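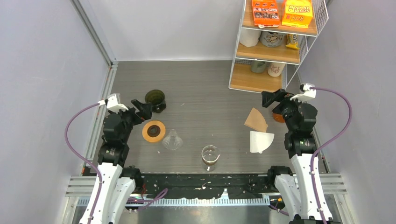

Progress report to the Rikerton Film Fund
Project: Floleck (feature film, drama)
Prepared by Ostap Dovhaniuk, producer
February 1, 2024

Where we are

The picture edit is locked. The last cut runs four minutes shorter than the one you saw at the rough cut screening, mostly from the ferry section, which readers of the script had also found slow. The opening now starts at the funeral and the school prologue is gone.

We held 3 test screenings in Rikerton, with 197 people filling out cards across all of them. Most followed the story without trouble. The common complaint was that the brother's return is hard to place in time. We have added a line of off-screen dialogue to fix this, and the actor recorded it at Kaufmann last week.

Sound and music

Kaufmann has finished dialogue cleanup on reels one and two. Reel three has heavy wind noise on the harbor scenes and two short exchanges will have to be re-recorded. The score is written. Three cues still need to be played by live strings instead of the demo samples.

Color and titles

Zamix starts the color grade once the effects shots are in. There are few of these, mainly sign removal and one night sky. End credits are in draft. Please send us your current logo and the wording you want for the fund's credit.

Budget

We are over by $3425 on post-production sound, all of it from reel three. This comes out of contingency and we are not asking for more money. Travel and insurance are closed.

Next

Final mix and delivery of the master are planned for April. Festival submissions will go out with the ungraded cut where the rules allow it.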